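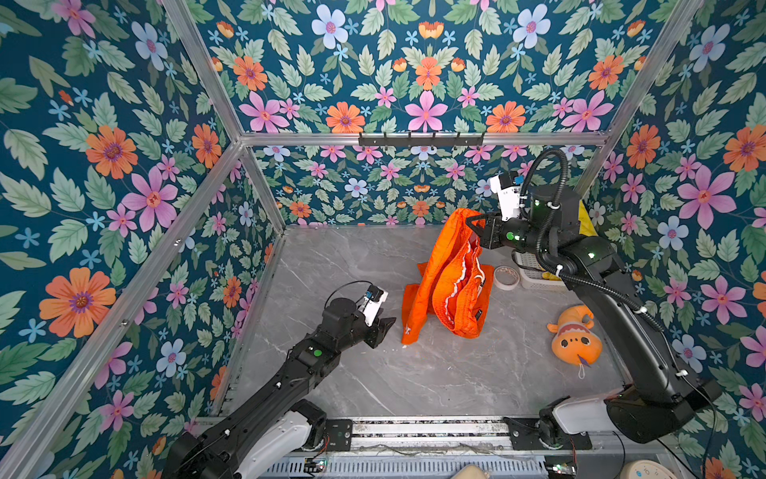
Folding the carry bags

The orange nylon tote is the one that gives trouble. The fabric is slippery, the opening has a white trim that bunches, and a bag that goes away crumpled takes up twice the depth it should. I bought mine from Bolger in August and have been folding it badly ever since.

The method is Yee-man Fung's, with minor changes. Lift the bag by the top edge and let it hang until the corners drop. Lay it flat, push the air toward the opening, then fold in thirds lengthwise and in half twice.

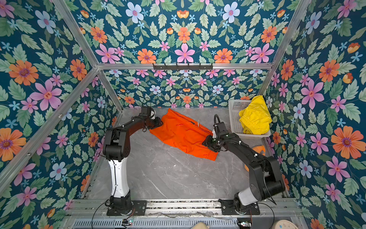

Reading time: 2 min

For any orange fabric this thin, tension matters more than smoothing. Hold one corner at the back and the opposite edge nearer the front, and pull on the diagonal. Some wrinkles stay – I leave them. Ironing nylon is a good way to lose a bag.

Cloths are simpler. Fold to a common width, put the rounded edge outward and stack by colour. I tried the Tiltell dividers for this and took them out again after 2 weeks. They use up space and the stack stands without them.

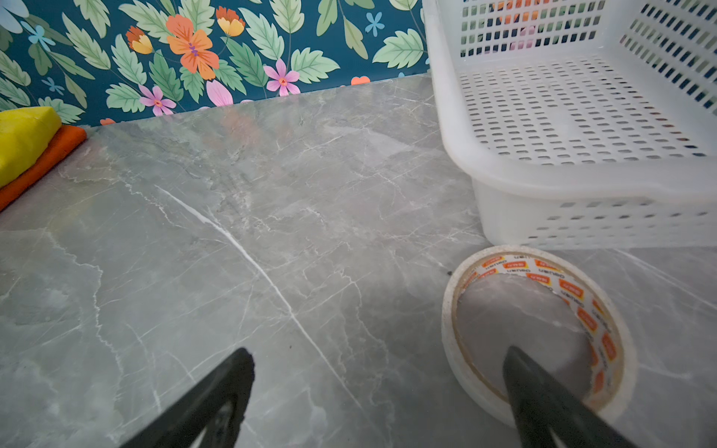 Yellow over orange, against the wall, with the white basket on the same grey surface.

Next post: hooks, and whether the Zoltness rack is worth the drilling.

336 shares | 2 comments
Contact | © Bultach | Back to top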